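Notes from the Snack Shelf
September 14, 2019

Hello again, everybody! It's been a longer gap than usual between newsletters and I have plenty saved up, so get yourself a drink. This one is mostly about my grandmother's recipe tin, and what I've been doing with it all summer.

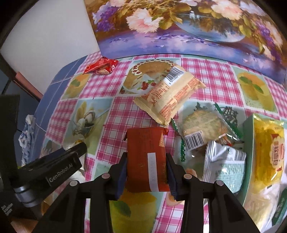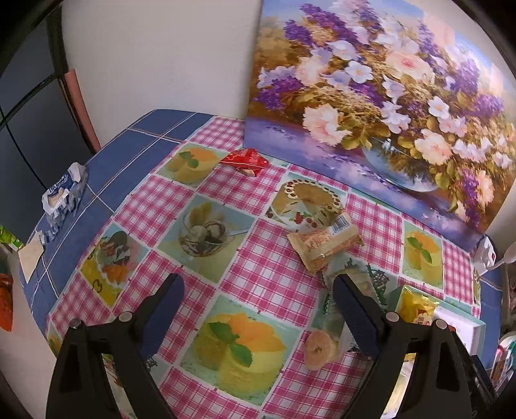
The gingham tablecloth with the desserts printed on it

So, the tin. When my grandmother moved out of the house on Talley Road she gave my brother the good clock and gave me the recipes. I got the better deal and I've told him so. The tin is the size of a shoebox and the lid doesn't close because there's too much in it – index cards, backs of envelopes, labels soaked off cans, a church bulletin with a pie crust written across the hymn numbers. I've finally gone through the whole thing. There are 877 pieces of paper in there. I counted twice, over two evenings, and got the same answer both times, so I'm trusting it.

A lot of them are doubles. She copied out her own banana bread again and again over the years, and the copies don't agree. The early ones call for a whole cup of sugar. Later the sugar drops and walnuts come in, and then the walnuts leave again, which I'm pretty sure was the year my uncle got braces. There's one card that just says "bananas, the usual, but slower." I've thought about that card a lot. I think she meant a lower oven. I tried it at 325 for an hour and ten minutes and it came out very good, with a darker crust than I'm used to, so that's how I'm making it now.

Some of you asked after the last newsletter how I'm keeping track of everything. My system is nothing fancy. I type each recipe exactly the way she wrote it, mistakes and all, and then underneath I type what I did when I made it. Two separate parts, always. I learned this the hard way with the lemon bars. I "fixed" her version as I was typing, threw the card into the done pile, and then couldn't remember whether the extra egg was hers or mine. It took me most of an afternoon to find that card again. (The egg was mine. Hers are better without it.)

If you have a tin or a drawer or a stuffed binder of your own, a few things I'd pass along. Take a picture of both sides of every card, even when the back looks blank, and do it in daylight by a window. Pencil fades something awful and the shadows from a ceiling light make it worse. Don't peel apart cards that are stuck together with old syrup! I ruined a perfectly good fudge recipe that way. Put them in the freezer overnight in a zip bag and they'll usually come apart with a butter knife. And write down who a recipe came from if the card says so, because those names are half the fun.

Which brings me to Tuấn Tiêu. His name is on fifteen of the cards, always in her neat capital letters, and I had no idea who he was. My mother didn't either. So I put a note in the Grundusville paper asking if anybody knew him, and two weeks later he called me himself! He had lived across the street from my grandparents for years, long before I came along, and he and my grandmother traded food over the hedge. She gave him pound cake and he gave her coconut things, mostly, and a flan she never managed to get out of the dish in one piece. He laughed so hard when I read him her note on that one. It says "tastes right, looks like an accident."

He now lives with his daughter over in Châu Landing and he still bakes. We talked for more than an hour. He walked me through the flan, and it seems my grandmother was skipping the water bath because she didn't own a pan big enough to hold the dish. I used my roasting pan, with hot water poured halfway up the sides, and let the flan sit in the fridge all night before turning it over. It slid right out. I stood there in my robe at seven in the morning clapping for it.

I'm sending him a copy of all fifteen when they're typed up. He says he has some of hers, too, in a notebook somewhere, and he's going to look.

Now for the practical bit. A good number of you have asked if I'm going to make this into a real book, and the answer is yes, a small one. I got a price from Hustine Print for a spiral-bound version (it has to be spiral, I want it to lie flat on the counter) and I think I can manage it. It won't be all 877, obviously. I'm picking the ones I've made at least 3 times and would make again for company. Right now the typed pages come to 3895 lines, and my nephew says that's a silly way to measure a book, but it's the number at the bottom of my screen and I like watching it go up.

I'm hoping to have it ready in December. If you'd like one, just reply to this email and tell me how many, and I'll write back with the cost once I know it. Please don't send money yet! Last time I did a group order I had checks in three different coat pockets.

Two recipes I'm still stuck on, if anybody can help. One is called "Depot Squares" and has oats, dates, and something abbreviated as "s.m." I thought sour milk, my mother says sweetened milk, and they come out of the oven as two very different desserts. The other is an icing that says to boil it "until it talks." I've boiled it four times and it hasn't said a word I understood. If your family made either of these, write and tell me how.

Next time I'll do the pickles. She had strong feelings about dill.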